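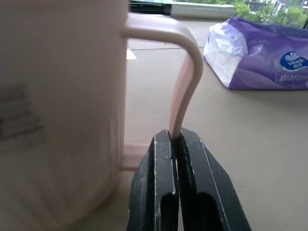

Ticket 138 -- Tirusby mug, brown ring on outside after dishwasher
Status: open, waiting for reply from Fillden
I am writing about the mugs we ordered for the kitchen on our floor. We bought 10 of them from the Fillden shop in December, all from the Tirusby series. The problem is a brown ring that comes on the outside after washing, low on the body, and it does not go away with a normal sponge. The mug is the pale pink one with the matte surface and the big handle, with the small gray print on the side. I mention the surface because I think it is important for this problem. Our old mugs from Flovska are shiny and they go in the same machine, and they have no ring.

What I tried until now

Step 1. I washed one mug by hand with warm water and normal dish soap. The ring stayed the same. I let the mug dry until the next morning and looked again, no change.

Step 2. I made a paste from baking soda and a little water and rubbed it with a soft cloth for a few minutes. The ring became lighter, but the place where I rubbed is now more smooth than the rest. When I hold the mug to the window I can see it. So I stopped with this one and I did not repeat it on the others.

Step 3. White vinegar, left for 10 minutes, then rinsed. This helped with the white lime marks inside the handle, but it did nothing for the brown ring.

Step 4. I moved the mugs from the lower rack to the upper rack and used the short program. After one week two more mugs had the ring. It is weaker than on the first mugs, but it is in the same place.

Step 5. I cleaned the filter of the dishwasher and filled the salt. The filter was quite dirty with coffee grounds, so maybe this was a part of the reason. I will write again when we have more washes after the cleaning.

Reply from Fillden support (copied from e-mail)

Thank you for your message. Please do not use baking soda or any powder on the matte glaze. Please tell us which detergent you use, and if the mugs touch each other or any metal in the rack.

My answer

The detergent is Aguirre tablets, one for each wash. The mugs do not touch each other, but in the lower rack there was an old metal strainer standing next to them. I took it out now. I did not think about metal before. Is it possible that the marks come from the strainer and not from the coffee? They have more the color of rust than the color of coffee, if I look carefully.

Update, 13 washes later

No new rings since the filter was cleaned and the strainer is out. The old rings are still there. I would like to know two things:
-- Is there a liquid cleaner that is safe for this glaze and also for the gray print?
-- Can the mug that I rubbed with the paste be exchanged, or is this my own fault?

I still have the box and the order paper. Please answer in this ticket, the e-mail goes to the shared inbox and I do not always see it.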